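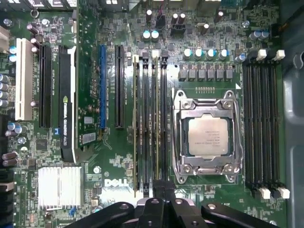 A Dell motherboard, with the processor sitting in its bracket.

A year of not buying new

Posted 2022-12-27 by Pleklow Lane

Search this blog Search Go

So the year is nearly done and I've more or less stuck to it. For anyone who wasn't reading last winter, the plan was to go twelve months without buying anything new for the house if the old one could be fixed, borrowed or done without. Food didn't count, nor did light bulbs, nor (after a long talk with myself in the bath) socks.

I kept a list on the back of the pantry door and there are 14 things on it. Some of them are tiny. The first is a wooden spoon that I sanded down, which took me five minutes, and I felt so pleased with myself that I rang my sister. The last is the toaster, which went on the list in November and which I'm still cross about.

The toaster first, then. It's a Louro, the cream one with the fat lever, and it had been browning one side only since the summer. I ate a great deal of half toast. Then the lever stopped staying down at all and I stood there holding it with a wooden spoon (yes, that wooden spoon) every morning for a fortnight. I finally took it along to the repair afternoon at Rasov, in the hall behind the library, where you get a cup of tea and a number and sit on a stacking chair with your broken thing on your lap. It's a lovely way to spend a wet afternoon! There was a woman with a music box and a boy with a bicycle lamp and a man who had brought a whole hoover, in bits, in a pram.

My toaster was full of crumbs. Just crumbs, packed in under the catch so that it couldn't grip. I had tipped it upside down over the sink more than once, so I thought I'd done that part, but you have to take the bottom tray right out and get in with a brush. It works beautifully now and I got a small lecture to go with it.

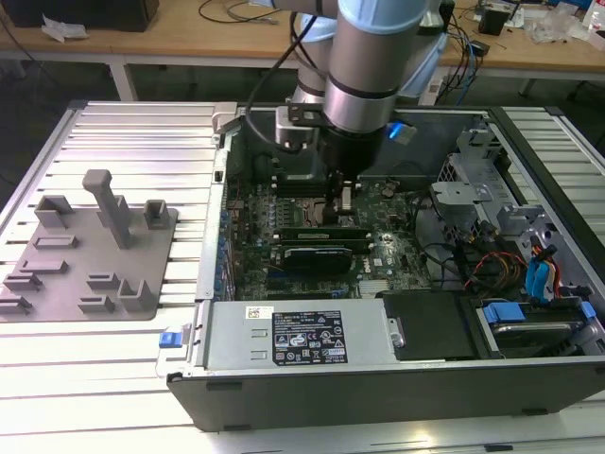
I've become very fond of the repair afternoons, and a bit of a bore about them. They cost nothing, though there's a tin and I put 50p in it the first time and then saw everybody else putting in notes, and have been making up for it ever since. What I like is that you sit with the person while they do it. You hold the torch. When my bedside lamp needed a new flex I did most of it myself, very slowly, with someone pointing – and I've since done the one on the landing with only the kettle for company.

Not everything went well. The blue armchair is the sad one. I had a go at the webbing myself with a video and a borrowed stretcher, and it held for a month, and then my brother-in-law sat down after Sunday lunch and kept going. It's in the shed with a sheet over it. I've been quoted a little under £400 to have it done properly by an upholsterer over in Pralen, and I do want it done, it was my gran's, but it'll have to wait until the spring.

The winter coat was better. New lining, two buttons from the tin, and I moved the pocket up a bit to hide the place where the moths had been. I used an old duvet cover for the lining, so when I take it off in company there's a flash of yellow daisies. The curtains in the back bedroom got turned round so the faded edge is behind the wardrobe. I know that's not really a repair, but it's on the list and it's staying there.

My other half kept a sum going on his phone all year, of what we would have spent if we'd just gone and replaced each thing. He got it up to £2,385, though I should say he'd priced the armchair at something quite silly from a shop window in Rasov, and I don't believe we'd ever have bought a washing machine that sings. Still, take half of that off and I'd be happy.

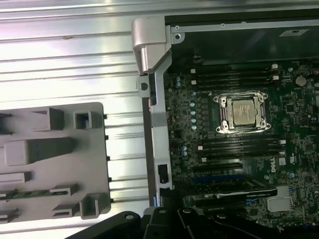 How do you know when something isn't worth mending?

I go by whether I'd miss it. If it has been broken for months and I haven't once gone to the cupboard for it, I stop, take off any useful screws and let it go. That's what happened to the sandwich maker. If it gets hot or plugs into the wall and I'm not sure of it, I don't use it until someone who knows has had a look.

I'm carrying on next year, with one change, and that's towels. Ours are past the point where darning helps and I've been eyeing up the thick ones in the market at Pleklow. The old ones can go to the dog, who has been sleeping on the best of them since before Christmas anyway.

Next job is the zip on the big suitcase. If you've ever replaced one without taking the whole side off, please tell me how, as I've only got the one curved needle and it's already bent.

Contact me | © Pleklow Lane 2022 | Back to top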